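Week 6 notes: learning from two views

OK, so picking up where we stopped before the break. I'd promised you the hotel room study, the one Kumiko Kaneko and I have been fighting with since October. We call the method Rivura, and the idea is pretty simple: train one policy on a wrist view and a head view together, and let it learn which one to trust at each moment (I'll get to how in a second).

Why bother with the wrist at all? Cloth! From far away a fold is a pale smudge, but up close you get edges, seams, a zipper, all the stuff that tells you where the fingers have hold of it.

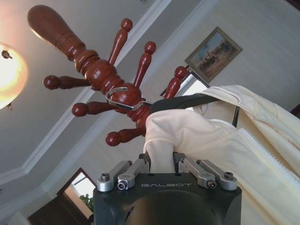

Fig. 1. Wrist view, fold of the garment held between the fingers, coat rack pegs behind.

Now look at what a view like that leaves out. You've got plenty of garment and plenty of coat rack, and hardly any idea where the bed is. We collected 300 demonstrations and held 38 of them back for testing. The wrist-only policy failed on 11 of those, mostly by getting lost between moves. With both views it failed on 2. I was thrilled, Kumiko less so (she wants a second room first, and she's right).
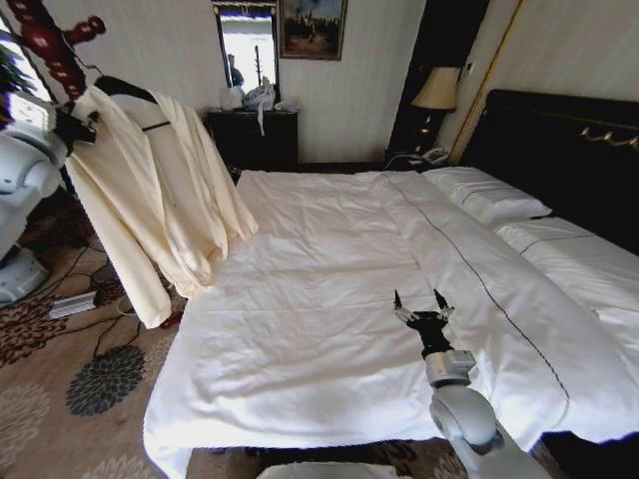 So how does the switching work? Each view gets its own encoder, and a small gate puts a weight on each one at every time step. We never label the weights, they just come out of training. Plot them over a full run and you'll see the wrist weight climb near contact and drop again afterward.

For next time, read the Van der Linden chapter up to the part on gating, and bring your plots, even the ugly ones!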